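PC Hardware Service, Unit 13: Memory Slots and Board Layout
Instructor: Tatu Rotich

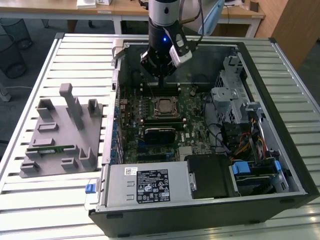
Fig. 26. Desktop tower on its side, side panel removed. Dell motherboard, CPU cooler not installed.

Orientation. Work with the case on its side and the open face up. Find the CPU socket first (metal retention frame and lever). In Fig. 26 the RAM slots are above the socket, the graphics card below it, the drive cage at the right, and the power supply along the bottom.

Before handling memory
Shut down, unplug the power cord, hold the power button for five seconds. Wear the wrist strap. Do not touch an exposed processor.

Removing a module
Open the latch at each end of the slot that has one. Lift the module straight up by its edges.

Installing a module
Match the notch to the key in the slot. Press evenly on both ends until it is seated and the latches close. A module that will not go down is usually reversed or the wrong type.

Record slot position and capacity on the Sasora worksheet, p. 32. Cooler mounting is covered in Unit 14.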